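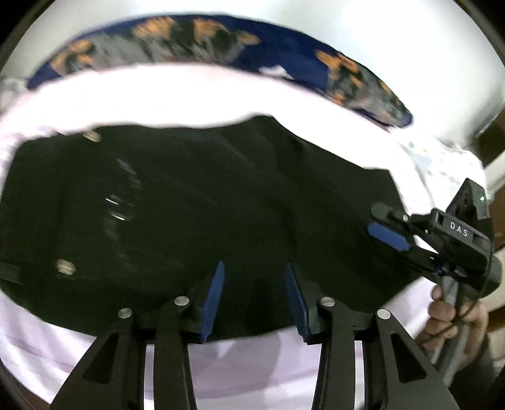 # Folding Dark Garments on a Soft Surface: Effect of Lay-Out Time on Fold Quality

Violeta Acuña and Omar Moussa
Home Textiles Lab, project 5

## 1. Background

Household guides usually tell the reader to fold clothes on a table. In the student apartments at Fadside most people have no free table and fold on the bed. A mattress gives under the hand, and the bedsheet moves with the garment. We wanted to know how much of the final crease pattern comes from the surface and how much from the way the fabric is spread before the first fold.

The work was done in October, in one bedroom, between 4 p.m. and dusk.

## 2. Materials

- Black cotton jersey garments, 8 pieces, washed together and line dried
- One double bed with a fitted sheet
- One table, used as the reference surface
- Steel ruler and kitchen timer
- Trudiritz folding board (used only in the reference runs)

Black fabric was chosen on purpose. Creases are harder to see on it than on light fabric, and in a pilot run we missed several small ones under the ceiling lamp. A desk lamp was then placed low at one side of the bed for inspection.

## 3. Method

Each garment was dropped from chest height, spread flat, smoothed by hand and folded in thirds, then in half. Lay-out time was measured from first contact to the first fold. The folded piece was left for ten minutes, opened, and checked for creases longer than 2 cm outside the intended fold lines.

Smoothing was done from the center outward. On the bed, one hand held the sheet in place. Pressing with both hands pulled the sheet along and made a ridge under the fabric.

## 4. Results

Total lay-out time on the bed was 2983 seconds over all runs. On the table it was 2453 seconds for the same number of runs. The difference is 530 seconds, or close to 18 percent of the bed time.

Most of the extra time went into the edges. Jersey curls at a cut hem, and on a soft surface the curl does not stay down when the hand is lifted. Unwanted creases were more common on the bed, mainly vertical ones near the middle of the piece. Runs with a short lay-out time had more of them on both surfaces.

## 5. Sources of error

Omar did the bed runs and Violeta did most of the table runs, so the surface and the person are partly mixed. The sheet was pulled tight again only between garments. Two table runs were repeated after the timer was started late.

## 6. Further work

The runs should be repeated with the operators swapped. A firm blanket under the garment should also be tested, as it would cost nothing and could reduce movement of the sheet.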